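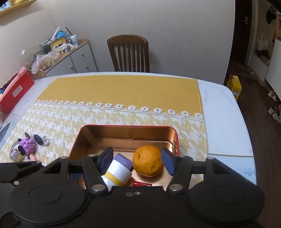 The Mandley Series 2 art print is a giclée reproduction of the teaser banner for the animated feature Arker, drawn by Ngọc Đỗ and issued in an edition of 200. Each sheet is rolled and shipped in a rigid tube. Keep it out of shallow storage such as a rectangular metal tin with a red rim, where a flat print will crease.

Paper: matte cotton rag
Inks: pigment
Signed: no
Licensed by: Adport
Ships: March
Limit: 2 per customer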